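A day with the hand-held grippers at Clemside

Visit report, Feb 16, 2023
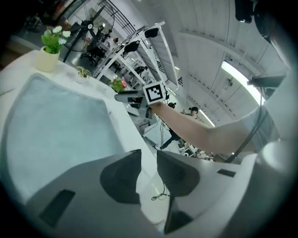

What is the point of a gripper you hold in your own hand?
It lets a person do a job with the same sort of fingers a robot arm would have, so that the movement can be recorded and used for teaching the arm later on. You find out very quickly what two fingers can and can't manage, too.

I had been promising myself a trip to Clemside since July, when Leonie Gerlach first wrote to say they were comparing two designs of finger and would I like to come and be clumsy with them. I am glad I finally went. The train was late, the walk from the station was longer than the map made out, and I arrived rather pink in the face, but somebody put a mug of tea in my hand and after that the day went very nicely indeed.

There were 13 of us in the group, mostly people who run small workshops and are wondering if an arm would earn its keep. Leonie gave a short talk (short by her standards, she would admit) and then sent us off to the tables in pairs. I was put with Yurii Karpenko, who looks after the fingers and pads for the whole building and was extremely patient with me.

The two sets are known as the Fondero and the Bataineh. The Fondero fingers are the stiffer ones. You squeeze and they close, and you feel in your palm exactly when they have met something. I liked that very much for folding cloth, where you want to take one layer and leave the other behind, and I got a decent crease on my fourth go. The Bataineh pads give a little as they close, which felt vague to me at first, like writing with a pencil in thick gloves. Then Yurii handed me a plastic cup and I understood what they were for! I had squashed it with the Fondero. With the softer pads I picked it up and put it back down without a dent.

We did 30 goes each with each set, ten on cloth, ten on cups and ten on a rather slippery bag of screws. My scores are between me and Yurii, but I will say that the bag of screws got the better of nearly everyone, whichever pads they had on.

What surprised me most was how much the wrist matters. I kept coming at things from directly above, as you would with kitchen tongs, and then my own hand was hiding what the camera needed to see. Yurii had me drop my elbow and come in low from the side, and things improved at once – though my shoulder was complaining by lunch. If you are planning to have staff do this for hours on end, do ask about the weight. I forgot to, and I wish I hadn't.

After sandwiches we went upstairs to hear about the controller, the Skistcombe, which takes the recordings and turns them into motions for the arm. They have 1,138 recordings of the cloth job so far, and Leonie showed us a few of the bad ones as well as the good, which I thought was generous of her. In one of them you can hear someone say "oh, bother" quite distinctly. The arm itself folded nine cloths while we watched. It was slower than I had expected and it fumbled the sixth, went back for the corner and carried on.

I asked which set they would buy if they could only have one. Leonie said the Fondero, for the feel of it. Yurii said the Bataineh and wouldn't be moved – he changes the pads, and the softer ones come off with a single screw. For my own shop, where most of what we handle is light and easily marked, I think I am with him.

They will run the day again in July, with a third finger design if it is ready. Wear something with sleeves you can push up, and bring a snack for the train home, as the kiosk at the station shuts early.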